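Hillora Puzzle Game Players' Group
Minutes of the meeting, 1/27/23

2 min read
Search this site Go
Print | E-mail

Present: Genivaldo Cavalcanti (chair), Igor Tóth (minutes), and 16 members. Nine of them joined online from Zasutville.

Minutes of the last meeting were approved with one correction. The version of Brarkeo under discussion was the handheld one, not the arcade board.

1. Scoring dispute. The 74-line game submitted in September was looked at again. The player used the hold button twice before the first piece landed, and the arcade board does not allow that. Agreed to move the score of 3941 to the handheld table. The arcade table stays as it was.

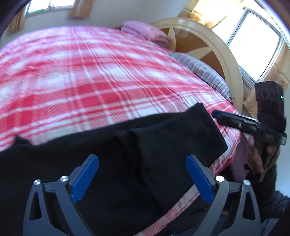
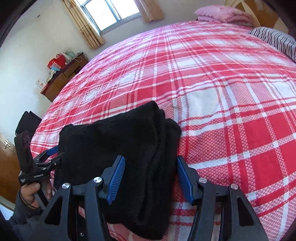
Igor Tóth

2. Rules for falling-block events. Genivaldo proposed that garbage rows be switched off in the first round. Some members felt this makes the early matches too long. Vote taken - carried. Starting speed stays at level 9 for everyone.

3. Nikolovski cabinet. The left stick still drops diagonal inputs. A new switch has been ordered. Until it is fitted, the cabinet is for practice only and scores from it will not be listed.

4. Level editor. The online members asked if custom boards could have their own table. Left open - Genivaldo will write up how the boards would be checked and send it to the mailing list.

5. Other business. A member asked for the Brarkeo manual scans to be put back on the site. The first pages are up and the section on chain bonuses is still missing. Igor to rescan it.

Next meeting at the usual time. Bring your own controller if you want to play afterward.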